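Dinder Hard Wax Floor and Bench Finish
Home > Workshop > Finishes and Care

Ask anybody who spends their evenings in a garage or a basement shop and they will tell you that plain surfaces take more of a beating than anything else in the room. They get dragged on, dripped on, swept in a hurry and forgotten about until company comes. We make Dinder for those surfaces. It's a hard wax in a soft paste, it goes on with a rag, and it leaves a low, quiet sheen that you notice mostly when you run your hand over it.

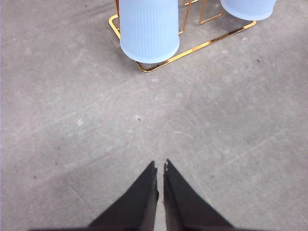 We've been making it in small batches for a good while now, and the recipe has hardly changed. There's beeswax in it, carnauba for hardness, and a mild citrus solvent that smells a bit like the inside of an orange crate (my favorite part, if I'm allowed one). You can use it on sealed concrete, bare or oiled wood, cork, and most painted tops. Please don't use it on rubber mats or on anything that gets hotter than a cup of coffee, and keep it off stairs altogether. Wax is wax, and stairs are no place for it.

Putting it on

Sweep first, then go over everything with a barely damp cloth and let it dry overnight. Load a cotton rag with less paste than you think you need and work it in with small circles, one arm's length at a time. The first coat will look patchy while it's soaking in. Leave it be! After 2 hours, buff it with a clean cloth or a soft brush, then put on the second coat the same way. Most people stop there. If you have an old, thirsty bench you may want a third, and you'll know by how fast the second one disappears.

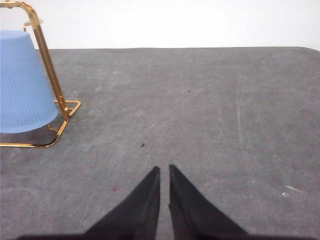 The tin says to wait a full day before setting anything heavy down, and I'd stretch that a little in November, when an unheated shop slows everything up. A folded towel under a vise or a toolbox for the first week does no harm either. Day to day, a dry dust cloth is plenty. For sticky spots use warm water and one drop of dish soap, and skip the strong cleaners, which will take the wax right off along with the mess.

What comes in the box

One tin of Dinder paste, natural or dark
2 cotton application rags, washed and lint free
One Lindqvist buffing brush with a beech handle
A folded care card, which also has the rag safety notes

About those notes: lay used rags out flat, outdoors, until they're stiff and dry, before you throw them away. It takes a minute and we ask everyone to do it.

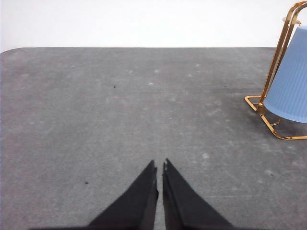

Goes well with

Nirneo Edge Sealer, for raw end grain and the cut sides of a new top. Put it on first and let it cure before you wax.

Jundari Scrub Pads, the fine ones, for lifting old polish before you start over.

Ordering

Tins ship within 2 working days. Shops and schools buying by the case can write to us for a price list. Prices on this page were last checked 10/31/23.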